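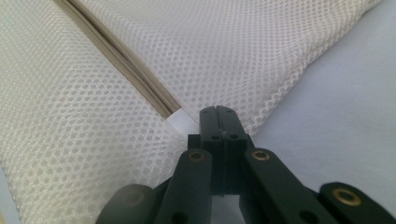
How often do you have to service the pivots on a hand-held gripper? More often than the sheet that comes with it says, and going by a calendar is the wrong way to decide.

The sheet for ours says every 3,000 cycles. I have been looking after these things at Salazar since March and I don't believe that number. I don't think anyone at Olel, who make the linkage kit, wore one out to get it. It reads like a number picked because it was round and sounded sturdy.

So I kept a log. Every squeeze of the handle counts as one, open to closed, and I checked the play at the fingertips at the start of each shift. The first gripper got sloppy at 1,398. The second went at 1,337. By sloppy I mean that with the jaws shut you could rock one tip against the other and see the seam between them open up at the top. On a block of foam you'd never care. On a zipper end on a mesh bag, where the thing you want to pinch is a scrap of fabric tab and everything next to it folds when you breathe on it, you care a lot.

Two grippers is not a study, I know. But both came in under half the number on the sheet, and fairly close to each other, and that's enough for me to stop trusting it.

What wears is the pin. The black arms are plastic and the holes in them have brass eyelets, and everyone's first guess is that the plastic goes. I've had five arms off now and the plastic around the brass looked fine on all of them. The eyelets polish up a bit. The pins get a flat on one side that you can feel with a fingernail before you can see it. Tonantzin Mendoza at the Torance shop told me this on the phone before I'd opened one up and I didn't believe her either, so I owe her that.

My routine, for anyone stuck with the same kit:

Take the gripper off the handle first. You can get at the pins with it on, and I did it that way twice, and both times I bent the pull rod.

Lay the arms out left and right and keep them that way. They look like mirror images and they are, mostly, but once they have run in they don't like being swapped. I swapped a pair and got a tip that closed a hair ahead of the other one. It took most of an afternoon to figure out that it was me.

Wipe the eyelets with a dry lint-free cloth. Don't put oil on them. The Olel sheet says "a light machine oil" and I would love to know who tested that on white fabric. One drop creeps down to the fingertips by lunch and then you are throwing out mesh bags. I use a dry PTFE film, let it sit until it has gone dull, and wipe again.

New pins, all of them, even the ones that feel OK. They're cheap. Mixing old and new just moves the slop to a different joint.

Then close the jaws and hold them up to a lamp. If there is light coming through the seam the tips aren't square yet. Loosen, squeeze, hold, tighten. If you tighten first and squeeze after, it'll look right until about the third pull on anything stiff.

Last check is on the real item. I used to do this on a strip of card because the Lultdale guys do it on card, and card told me everything was great every single time. A zipper tape is stiff along its length and floppy across it, and mesh has holes that a worn tip corner will catch in. Bring the closed tips in beside the end of the zipper, see whether you can place them where you meant to, then open and take the tab. If the corner snags the mesh on the way in, look for a burr before you blame the person holding it.

There's a camera on ours as well, and I get asked whether the haze over the near link matters. I clean the lens window when I do the pins. Sometimes the haze goes and sometimes it's still there, and I suspect stray light off the pale work surface, but I haven't proved it. Someone suggested painting the links an even flatter black. I said they could paint theirs.

The company line is that a new pin set with a harder coating will get us to the full 3,000. Maybe. I've asked for the test data and got a brochure. I have 34 of the old pins left in a coffee tin and I'm going to keep changing them at 1,000 until somebody shows me a log that looks like mine with bigger numbers in it. The coated ones are supposed to ship next month, and when they do I'll run one gripper on each kind and post both counts.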